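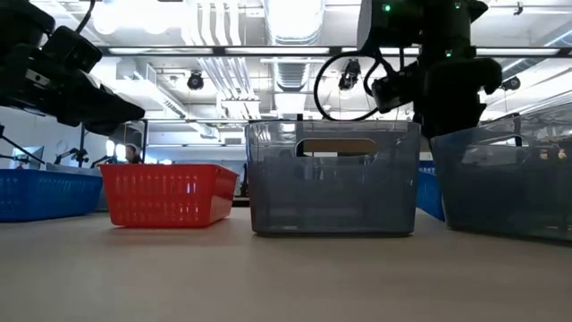 Bevham Neighbourhood Centre Association
Minutes of the General Meeting
Held 2019-03-12 in the Mota Room

Chair: Noreen Hayat
Present: as per the attendance sheet
Apologies: received from the Drasell Street Playgroup and accepted

1. Opening
The Chair opened the meeting and confirmed that a quorum was present.

2. Minutes of the previous meeting
The minutes were accepted with one correction. Under item 6, "hall hire" should read "kitchen hire".
Carried.

3. Matters arising
3.1 Side gate. The latch has been replaced. The gate still drops on its hinge and will be looked at again when the fence is painted.
3.2 Key register. All keys are accounted for except one to the upstairs cupboard. The lock is to be changed if the key is not returned before the next meeting.
3.3 Car park lighting. No reply from council. The Chair will write again.

4. Correspondence
In: letter from the Plirkeo Choir asking to move its rehearsals to the larger room; notice of the annual fire equipment inspection; a complaint from a neighbour concerning noise after evening hires.
Out: acknowledgement to the neighbour.
The meeting agreed that the choir may use the larger room on a trial basis until October, at the existing rate. The closing time is to be printed in bold on the hire form.

5. Finance
The report was tabled. Expenditure since the last meeting included $232 for plumbing in the kitchen. The report was received. Members asked that the electricity account be shown separately from gas in future – the two are currently combined under utilities.
Carried.

6. Storage for user groups
Discussion on the sharing of shelves in the back store. Several groups have outgrown their space while others have left theirs unused.
Resolved: that each regular group be allocated one shelf; that all tubs and baskets be labelled with the group's name; and that unlabelled items be moved to the foyer for collection.
Carried, 9 in favour, 3 against.
Those against asked that their concern be recorded, namely that one shelf is too little for groups with play equipment. The allocation will be reviewed in October.

7. Community grant
The Chair outlined a small grant round open to local associations. An application for $500 will be made towards new blinds on the western windows. Quotes are still needed.
Action: N. Hayat

8. General business
8.1 The urn is slow to heat and should be turned on well before a function.
8.2 Hirers are reminded to stack chairs against the rear wall – not in front of the heater.

9. Close
There being no further business, the Chair thanked members for attending and closed the meeting. The date of the next meeting will be advised by email and on the noticeboard.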